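Workshop notebook, bench 2
Tuesday, January 5, 2021
Subject: moulded drain body for the Clindasik utility sink, inspection and trial fitting

The purpose of this entry is to record the condition of the moulded white plastic part received from Fuvmont before the break, and to set down the steps taken this morning to prepare it for the sink assembly. Earlier entries on the same part are in the September notebook and should be read together with this one, as the numbering of the features has changed. What was called the "spout" in September is now called the neck. The shallow curved area is the basin, and the long recess running away from the neck is the channel. Colleagues are asked to use these names on all tags and drawings from now on.

The part was unwrapped, wiped down with a clean cotton cloth and left on the bench to come to room temperature. The heating had been off over the holiday and the store room was at 6 degrees when the door was opened. The supplier's sheet asks that nothing be threaded or clamped while the plastic is cold. Work resumed after morning tea.
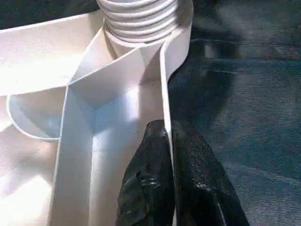 Entry by: Bench 2, Fittings and Mouldings
Cletari Workshop, day book

The ribs of the neck were checked first. A soft brush was run along each groove and the brush was then tapped out over dark paper. A small amount of fine white dust came away, consistent with trimming at the factory. No chips were found on the paper. The ribs were then felt with a bare fingertip, going once in each direction, and no burr was noted.

The collar below the neck required more time. The angled faces meet in several tight folds and the cloth does not reach the bottom of them. A cotton bud dampened with water was used, followed by a dry one. It is recommended that the air line not be used for this job. In September it drove dust down into the corners of the channel, where it stayed until the part was rinsed.

The channel was rinsed from the neck end with 900 mL of water from the measuring jug, poured slowly over the wash tub. The water ran the full length without backing up. A little remained in the inside corners where the walls meet the floor, and this was taken up with the corner of a cloth. The same behaviour was recorded for the previous part and is considered normal, although it should be mentioned to Fuvmont when the next order is placed. A slightly larger radius in those corners would make cleaning easier.

The thin rim of the basin was examined under the bench lamp for stress marks. None were seen. The rim remains the feature most likely to be damaged in handling, and the part should be lifted by the heavier walls and never by the rim. One of the earlier mouldings was lost in this way. It was set down on its edge in the rack and had a split by the end of the day.

Trial fitting. The mating sleeve was offered up to the neck by hand, without sealant. It started squarely and turned freely for the first part of its travel, then became stiff. It was backed off, the brush was used again, and the sleeve then went home with moderate effort. It was removed and refitted 10 times. The fit eased over the first few and did not change after that. No lubricant was used. The sleeve is from the Desjardins box on the lower shelf, not the older loose stock in the drawer, which has a different pitch and must not be mixed with it.

The flat panel was laid against the straightedge. A faint gap could be felt near the middle with the thinnest feeler. The drawing allows for this, and no correction was attempted.

Disposition: accepted for assembly. The part has been bagged, tagged and placed flat on the top shelf of the grey cabinet with nothing stacked on it.

Outstanding items:
Confirm with Fuvmont whether the price for an order of 1,000 still stands for this year.
Replace the soft brush, which is shedding.
Empty the drawer of old sleeves and mark the contents before anyone else picks from it.
Correct the feature names on the wall drawing (neck, basin, channel).
Leak test with sealant to follow once the gasket has arrived. The result will be entered on the facing page.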